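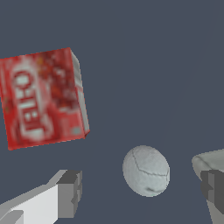
Flolley renewed for second season, filming starts in September

Mar 17, 2023

It's official. Flolley is coming back. The network confirmed the second season early this morning with a short post on the show's page, no trailer, no poster, just the title and the number two. Fans had been asking since the finale, so the comments filled up fast.

The new season will run 9 episodes. That's down from the first, and a few viewers are already grumbling, but the producers say each one will be longer this time. Filming begins in September, again in the harbor town of Clistimia, where nearly all of the street scenes were shot last time. No air date yet. Next year is the safe guess.

For anyone who missed it, Flolley is the crime comedy with the two sisters who inherit a failing ferry company and find out their late uncle was moving a lot more than passengers. Slow first couple of episodes. Then the casino boat thing happens and it doesn't let up. The finale left the older sister on the dock with the wrong suitcase and a police launch coming in, and that's where season two picks up, according to the statement. Same night, same dock.

Both leads are returning. So is the ferry captain, who was only meant to be in two scenes and ended up in most of the show after the writers saw the early footage. The crooked harbor inspector is a question mark. The statement doesn't mention him at all and his last scene could be read either way. Plenty of theories on that one already, most of them involving the fish freezer.

Five new characters will join. The only one named so far is Krūmiņa, a retired insurance investigator who comes to town about a boat fire and doesn't leave. Casting for the part is done but the name is being held back untill the first table read. The other four are described only as "a family with a claim on the company," which sounds like trouble for the sisters.

Music will once more be handled by the duo Flalell, who did the theme song everybody hums and the accordion piece from the wedding episode. They're writing a new opening theme. The old one will still turn up in the show, the producers promise, so no need to panic.

There's something for local fans too. An outdoor screening of the first two episodes is planned on the Clistimia waterfront shortly before cameras roll, with 2,000 free seats. Sign up opens on the show's page in the summer, date to come. Cast members are expected to drop by, though the statement doesn't say which ones. Last year's fan day had a line down the pier and the merchandise table sold out of captain's hats in 20 minutes, so go early.

One more thing. The blooper reel that was supposed to come with the season one box set has been pushed back again, and is now promised "with a few extras" before the new episodes air. The deleted karaoke scene is said to be one of them. The full version, not the short clip thats been going around.

Season one is still streaming, all episodes. We'll update this story when the rest of the cast is anounced.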